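Clisex, Okville site
Part-time robot operators (teaching by demonstration)

We are looking for 11 people to teach a robot arm how to sort mixed objects into boxes. You will guide the arm by hand for part of each shift and steer it by remote control for the rest. Each attempt is recorded and used to train the arm to do the job without help.

The work is repetitive. A metal tray is filled with toys, drink cans and cloth, and you move the gripper to one item, close it, lift, and bring it over to the boxes beside the tray. Then you do it again. Cloth and thin plastic are the hardest to pick up and take up most of the first week.
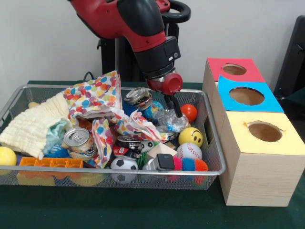
Naima Fahmy writes: I did this from January onwards and would add that your shoulders notice it before your hands do. Ask for the remote control sessions in the second half of the shift. And go slowly — the fast attempts were nearly always the ones I had to repeat.

Shifts last four hours, with a break in the middle, and start at 9 am or 2 pm. Operators record up to 116 attempts in a shift once they are used to the controls. There is no bonus for speed. A dropped item is marked as a dropped item and kept in the record.

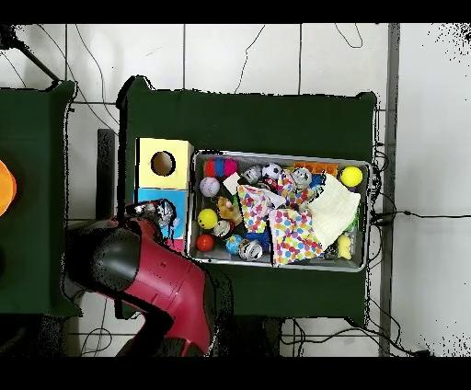 You do not need a technical background. You do need to be able to stand for long periods, tell red from blue and yellow, and follow a written task sheet closely. Training is paid at the full rate. We cannot offer this work from home.

The contract runs for 11 weeks and may be extended. Operators report to Evdokia Gkikas. Questions about hours and access to the building should go to Manolis Zervas at the front office, extension 3321.

To apply, send a short letter saying which shift you prefer and when you could start. Please quote Tillman, the project name. Applicants we would like to meet will be asked in for a trial session with the arm — allow an hour.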